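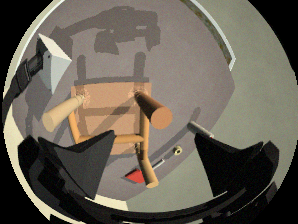

Chapter 4
Sitting Down: How We Learned to Read Old Furniture

I spent a good part of one August on my back under a dining table in Wakville, with a flashlight in my teeth and sawdust in my hair, and I'd like you to start this chapter down there with me. The table belonged to a woman named Leonilde Barreto. She had been told by three different dealers that it was three different ages, and she wanted someone to settle it before she left it to her niece. I'd been looking at the top for an hour (a lovely top, by the way, worn soft at the edges like an old bar of soap) and I had learned almost nothing. Then I got underneath and learned more in five minutes than I had all morning.

So that's the first habit I want you to pick up. Turn things over. If you can't turn them over, crawl.

The earlier chapters were about wood itself: how it grows, how it's cut, why a board cups on one face and why oak behaves so differently from pine. You'll need all of that now. From here on we're looking at furniture as evidence. A chair or a chest is a kind of record of the people who made it and the people who used it, and the record gets kept mostly in places that weren't meant to be admired. Drawer bottoms. The backs of cupboards. The underside of a seat.

Why the hidden side matters

Makers have always spent their time where customers would look. Think about your own house for a second. Did you paint the back of the closet as carefully as the front hall? I sure didn't. A furniture maker two hundred years ago had the same feelings on the subject, plus a boss or a bill to worry about, and so the front of a chest was planed and scraped and polished while the back was left rough from the saw or the plane. Good news for us! A polished surface has had its tool marks removed. A rough one still has them.

Run your fingertips slowly across the underside of an old tabletop, across the grain. On a piece planed by hand you'll often feel shallow troughs, side by side, a little wider than a finger. On machine-planed stock you'll feel either nothing at all or a fine, regular ripple, like a washboard shrunk down for a dollhouse. Close your eyes while you do it. I mean that as real advice, even though my students laugh at me every year, and the ones who laugh loudest are generally the ones with their eyes shut by week two.

Saw marks tell a similar story. Straight marks that wander a bit suggest a blade that went up and down, pulled by hand or driven by a mill. Curved marks, like pieces of a big circle, come from a circular saw. You can't date a piece from one set of marks, please don't try, but you can rule things out, and ruling things out is most of the job.

Color, dirt and daylight

Wood changes color with light and air. You know this if you've ever moved a rug off a wood floor and found its ghost underneath. Some woods go darker, some go paler, and some (cherry is the famous one) change so much in a few years that you'd hardly believe it was the same board. The parts of a piece that get sun will change one way, and the parts that don't will change more slowly or in another direction.

What you're looking for is whether the color makes sense. Ask yourself where the light came from and where hands went. The bottom of a chair rail that people hook their heels over should be worn. The inside of a drawer that has been shut for a century should be cleaner and drier looking than its front. When you find an even brown stain in a spot that air could hardly reach, get curious. Somebody may have brushed it on to make new wood look old.

I learned this the hard way with a washstand I bought at the Drollwood auction when I was young and had more confidence than sense. It had a beautiful dark underside. Beautiful! I showed it to my teacher, Rui Seixas, and he wet a rag, rubbed for a moment, and handed the rag back to me brown. He never said a word about it, then or later. I still have the washstand. I keep my printer on it.

Joints

We'll spend most of the chapter on joints, so here I'll only introduce the family.

A joint is any place where two pieces of wood are made to stay together. The oldest and strongest ones in ordinary furniture work by shape: a tongue (the tenon) fits into a slot (the mortise), or a round peg fits into a round hole. Glue helps. Nails and screws came in too, and each of them has its own history, which you'll find in section 4.5. Chairs are the hardest test of any joint you can name. A table mostly stands there. A chair gets sat in, leaned back in, dragged across the kitchen by one corner, stood on to change a light bulb and tipped by teenagers, and every one of those things tries to pry the legs loose.

That's why so much of the cleverness in country furniture went into chairs. One old trick was to put a bone-dry part into a slightly damper one. As the damper wood dried, it shrank and gripped the dry part tight. Another was to drive a small wedge into the end of a leg after it had come up through the seat, which spread the end so it couldn't pull back out. If you've ever seen a little dark line across a circle on the top of an old plank seat, that line was the wedge.

Wood shrinks across its grain far more than along it, as you'll remember from Chapter 2, so a leg that was turned perfectly round on the lathe won't stay that way. Take a pair of calipers and measure an old turned leg in one direction, then give the calipers a quarter turn and measure again. A difference is a good sign. No difference doesn't prove anything by itself, but I'd want to keep looking.

Repairs are part of the story

Please don't be disappointed when you find a repair. Beginners get so sad about it! A mended stretcher or a patched foot means somebody liked the thing enough to fix it, and repairs can be dated too. My friend Clementina Veloso, who restored chairs at the MacLeod workshop for most of her working life, used to keep a notebook of nothing but other people's repairs, the good ones and the awful ones. She let me copy pages of it, and you'll see several of her sketches redrawn in section 4.7. My favorite is a rocker mended with part of a rake handle. It had held up fine.

What you do need to do is keep the repair and the original separate in your notes. Write down which parts you believe were there from the start and which came later, and write down why you think so. "Looks old" isn't a reason. "Plane marks match the other three rails" is.

How to take notes

Use a pencil. Ink and old finishes don't get along, and pens leak. Draw the piece from the front, from the side and from underneath, even if you draw as badly as I do. Put your measurements right on the drawing. The table in Wakville is number 2264 in my own notebooks, and the page has a coffee ring on it and a very poor picture of a drawer, and I could still tell you today where every screw was.

Since you're probably wondering, Mrs. Barreto's table was made of two tables. The top was much older than the base, and the two had been together long enough that the dirt in the seam had gone hard. I told her so at the kitchen counter. She thought it over and asked if that meant her niece was getting two tables for the price of one, and then she made me eat lunch.

Before you go on

Pick one wooden thing in your home that you can safely lift and turn over. It doesn't have to be old. Clear off whatever is on it, take out any drawers, and ask for help if it's heavy. Give yourself 60 minutes, which will feel far too long for the first ten. Draw the underside. Mark any place where the color changes, any tool marks you can feel, and every joint you can find. Where you can't tell how two parts are held together, put a question mark and leave it alone. Don't pry!

Keep the drawing somewhere flat. You'll need it again in section 4.3, where we sort joints by type, and once more at the end of the chapter when we talk about finishes.

4.1 Tools and the marks they leave

Let's begin with the plane, since you'll meet its tracks more often than any other tool's. A hand plane is a blade held at a fixed angle in a block of wood or metal, and for rough work the blade was ground with a slight curve. The curve let it take a deep bite in the middle without the corners digging in, and each pass left one of those shallow troughs you felt for earlier.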